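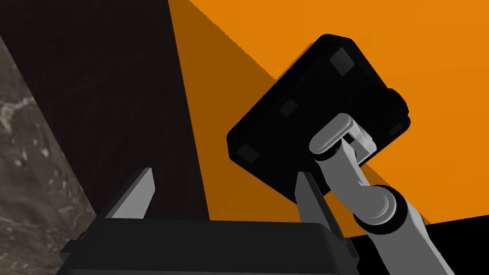 Rendering: Mullora Academic, Digital Media

March
By the Etia Textbook Group

Chapter 7
Genetic Drift and Effective Population Size

7.1 Chance in a finite population

The models in Chapters 5 and 6 treated populations as if they were infinitely large. Under that assumption, the frequency of an allele changes only when selection, mutation or migration changes it. Real populations are finite. Each generation is built from a limited sample of the gametes produced by the one before, and the sample will rarely match its source exactly. The change in allele frequency that results is called genetic drift.

Drift has no preferred direction. An allele at a frequency of one half is as likely to rise as to fall in the next generation, and its expected frequency remains one half. What does change is the spread of possible outcomes. If many identical populations are started at the same frequency and left alone, their frequencies move apart with time. Some populations lose the allele and others become fixed for it. Both states are permanent unless mutation or migration brings the missing variant back.

Two quantities describe the process. The first is the variance in allele frequency among replicate populations, which increases with time. The second is the expected heterozygosity within a single population, which decreases. They are linked, and most problems at the end of the chapter can be solved by using either one.

The running example is the land snail survey of the Ruver valley, first used in Chapter 3. The survey scored shell banding in 2589 adult snails from hillside colonies separated by cultivated ground. Banding in this species is controlled by a single locus with two common alleles. Colonies a short walk apart often differ sharply in the frequency of the banded form, although the vegetation, soil and known predators are the same. The question for this chapter is how much of that difference can be expected from drift alone. 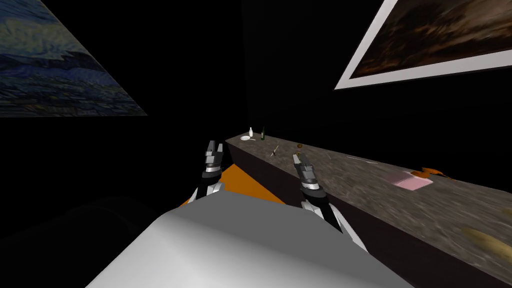 Two paintings and a long countertop. Computer rendering.

7.2 The rate at which variation is lost

Consider a diploid population of constant size N, with random mating, discrete generations and no selection. There are 2N gene copies at the locus. The probability that two copies drawn at random in one generation descend from the same copy in the previous generation is 1/(2N). Expected heterozygosity therefore falls by this fraction each generation:

H(t) = H(0) × [1 − 1/(2N)]^t

For a colony of 40 snails, the loss per generation is 1/80 of whatever heterozygosity remains. After 19 generations the expected heterozygosity is 79 percent of its starting value. In a colony of 200 over the same period it is 95 percent. The difference is modest at this stage and becomes large later. After 200 generations the smaller colony is expected to keep only 8 percent of its original heterozygosity, while the larger one keeps 61 percent.

These values are expectations. A single colony does not follow the smooth curve given by the equation. It may hold its variation for a long period and then lose it within a few generations, or it may lose it early. Students who run the simulation exercises in Zepeda, the software supplied with this book, should run many replicates before comparing their results with the formula. One run says very little.

The probability that a neutral allele is eventually fixed equals its present frequency. A new mutation, present as a single copy, has a starting frequency of 1/(2N) and so a fixation probability of 1/(2N). Most new neutral mutations are lost, usually within a few generations of arising. The few that reach fixation take an average of 4N generations to do so. Section 7.5 combines this result with the mutation rate to show that the rate of neutral substitution does not depend on population size.

7.3 Census size and effective size

The symbol N in the equation above was defined for an idealized population. Field populations differ from the ideal in several ways. The numbers of breeding males and females may be unequal, family sizes may vary more than chance predicts, and total numbers may rise and fall between years. The effective population size, written Ne, is the size of an idealized population that would lose variation at the same rate as the population under study.

In species with separate sexes, an unequal sex ratio reduces Ne according to

Ne = 4 Nm Nf / (Nm + Nf)

where Nm and Nf are the numbers of breeding males and females. A herd of 200 breeding animals with 10 males and 190 females has an effective size of 38. It loses variation slightly faster than an idealized population of 40. The formula does not apply to the Ruver snails, which are hermaphrodites, but they are affected by the next factor.

When numbers change over time, the long-term effective size is close to the harmonic mean of the sizes in each generation. The harmonic mean is dominated by its smallest values. A colony that stands at 200 in most years and falls to 40 after a dry summer has an effective size well below its arithmetic average, and later growth in numbers does not restore the alleles lost during the decline.

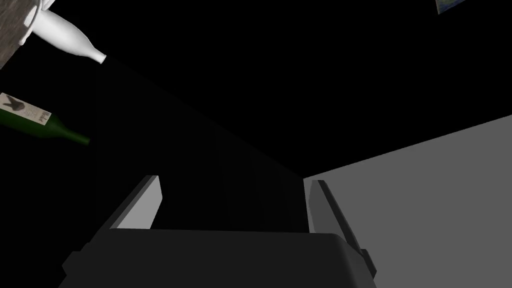 One reader of an earlier edition objected that the term "effective size" hides a choice, and asked which rate of loss it was meant to match. The point is fair. The inbreeding effective size is defined from the probability of common descent, and the variance effective size from the change in allele frequency between generations. In a population of constant size the two are usually equal or nearly so. When numbers change quickly they can differ, since the first reflects the number of parents and the second depends more closely on the number of offspring. Unless stated otherwise, Ne in this chapter refers to the variance effective size.

7.4 Separating drift from selection

A difference in allele frequency between two colonies is not evidence of selection in itself. It must be compared with the difference expected under drift, given the effective sizes and the time since the colonies were separated. Neither value is known exactly for the Ruver colonies. The usual solution is to score several unlinked loci in the same animals. Drift acts on all neutral loci with the same expected strength, so a locus that differs far more among colonies than the others do becomes a candidate for selection. The next section sets out the calculation, beginning with the case of two colonies founded from a common source.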